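4. Setting Up the Wet Side

This section covers the wet side of the Brenderier home darkroom. Complete Section 3 (Blackout and Ventilation) before you start.

4.1 Placing the trays

1. Set the wet bench against the wall farthest from the enlarger. Splashes on the enlarger base will damage the wiring.
2. Level the bench front to back, then side to side.
3. Check that the bench does not rock when pressed at each corner.

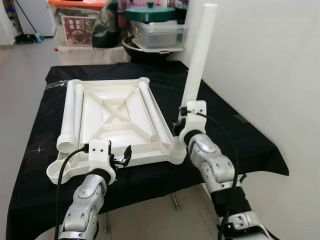

4. Arrange the trays from left to right: developer, stop bath, fixer, water.
5. Label each tray on the front lip. Do not swap trays between chemicals after first use.

CAUTION: Fixer carried back into the developer will ruin the batch. Keep one pair of tongs per tray.

4.2 Mixing paper developer

1. Pour 200 ml of water into the small graduate.
2. Add 50 ml of concentrate and stir slowly until the color is even.
3. Repeat until the tray is filled to the lower line.
4. Write the time of mixing on the card above the bench.
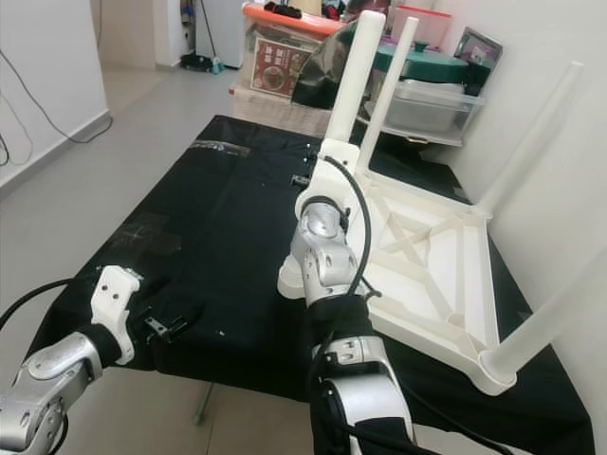

Plastic stool, upside down, with legs upward.

NOTE: Mixed developer in an open tray lasts one session. Do not pour it back into the concentrate bottle.

4.3 Safelight

1. Hang the safelight over the wet bench, pointed at the ceiling.
2. Place a coin on a sheet of unexposed paper and leave it under the safelight for five minutes.

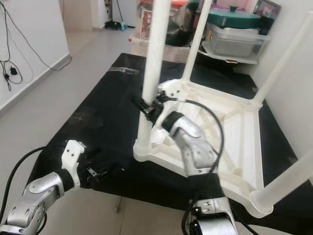

3. Develop the sheet as usual. If the outline of the coin shows, raise the lamp and repeat the test with a new sheet.

4.4 Print washing

1. Connect the wash hose to the cold tap and hand-tighten the collar.
2. Run a gentle flow. The water should turn the prints over slowly.
3. Wash resin-coated paper for two minutes. For fiber paper, see the table on page 49.
4. Hang prints by one corner to dry.
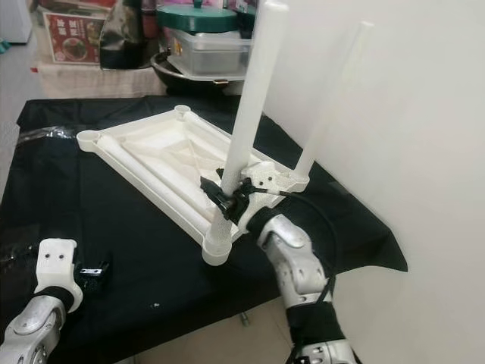

Frame with two poles upright.

CAUTION: Turn off the tap before leaving the room. The overflow pipe cannot handle full pressure.

Replacement tongs and tray labels are listed under part group 210.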